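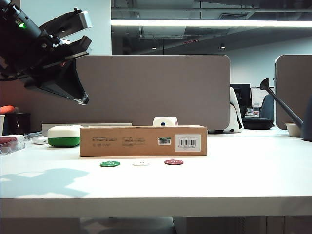 Desktop sorting setup with carton, chips and cube. Gripper open.

Gidberg T2 Tabletop Arm with Parallel Gripper

Part no. 749
Availability: ships from Witisley warehouse
Page revised 7/31/26

Overview

The Gidberg T2 is a desk-mounted arm with a two-finger parallel gripper, sold as a complete station with controller, clamp and Memar task software. It is intended for light pick-and-place work at a bench or desk: clearing small items, putting parts in bowls and bins, moving light cartons, sorting by color or printed number. It is sold to labs, training departments and small shops that want to find out which of their chores can be handed over and which can't.

We get the same question from most buyers before they order: can it do the job yet? The answer depends on the job. The sections below give results from our own bench so that the question can be settled before a purchase order is raised.

What it handles well

Rigid objects with two flat or gently curved sides that fit between the fingers. Small cubes, capped jars, blocks and short tubes are routine. The arm places these into an open bowl or tray without operator help once the task has been taught.

Sorting by color. Green, white and red items of the same shape are separated reliably under even office lighting. Reading a printed number on the item is slower and should be used only where color does not settle the matter.

Repeat work in a fixed layout. If the bowl, the bin and the carton return to the same positions every cycle, the arm needs no further teaching.

What it handles with conditions

Thin flat items. A poker chip lying flat on a hard desktop is one of the harder objects in the standard set. The fingers have to meet the edge at nearly desk height, and a small error in height either misses the chip or presses on the surface. A thin rubber mat under the work raises the success rate more than any software setting. Chips standing on edge in a rack are not a problem.

Long cartons. A carton can be moved if its narrow dimension is within the jaw opening and its contents don't shift. Wider cartons can be pushed along the desk but not lifted. Cartons must be taped shut.

Clear plastic. Transparent containers are found by the camera in good light and lost in glare. Put a label or a strip of tape on them.

What it does not do

Fold laundry. Tie, untie or thread anything. Open child-resistant caps. Wipe a surface to a standard that a person would accept. Carry open cups of liquid. Pick one sheet of paper from a stack. We do not offer these as options and we advise against quotations from resellers that include them.

Bench results

The February bench run used the standard mixed set: chips, cubes, lidded containers and one carton. The run comprised 2,201 pick attempts on a bare desk, with no mat. Of these, 615 were on flat chips. Most of the failed picks in the run were in that group, and most of those were misses at the edge, with the chip left where it was. A further 64 attempts ended with an operator stop, usually when an item had rolled or slid out of the taught area. The attempt log is supplied on request with the object list and the lighting notes.

A person doing the same work at the same desk is faster. The case for the arm is in long, dull runs with few changes, and in work that can be left going during other tasks in the same room. For a household, where the objects change daily and nothing is put back in the same spot, we do not recommend the T2 at present.

Gripper

Type: parallel, two finger, electric
Finger finish: dark, non-reflective
Status light: green when powered and ready
Finger change: two screws per finger, hex key supplied
Fingertips: flat tips fitted; thin-edge tips for chips, cards and washers sold separately

Installation

Mount the arm at the back or side of a rigid desk. Desks on casters must be locked. A partition behind the desk is acceptable and helps the camera by hiding movement in the room. Keep at least one forearm's length of clear desk between the base and the nearest work item.

Overhead strip lighting is adequate. Check for the arm's own shadow before teaching a task. If the shadow covers the pick area, move the work or add a lamp on the opposite side. Direct sun on a white desktop will wash out pale items.

Personal items may stay on the desk if they are outside the taught area. Mark the area with tape and include it in the software as a boundary. The arm will not cross the boundary at any speed setting.

Teaching a task

Tasks are taught by hand guiding or from a controller. Save each object as its own entry, and teach the flat chip and the stacked chip separately. Reteach after changing fingertips or moving the base.

In the box

T2 arm and gripper
Controller and power lead
Desk clamp
Memar task software, single station license
Hex key and spare fingertip screws
Printed quick start sheet

Options

Thin-edge fingertips, pair
Rubber work mat
Second station license
Ackroyd bench stand, for sites without a suitable desk

Service

Fingertips are a wear part and are not covered by warranty. The arm, gripper body and controller are covered against defects in normal bench use. Washdown, outdoor use and food contact are excluded.

For application questions, send the dimensions and weight of the object, plus a picture of it on the actual work surface, to Maricica Pană, applications desk, Gidberg. Trial picks on customer samples are done at no charge. Samples are returned with the attempt log.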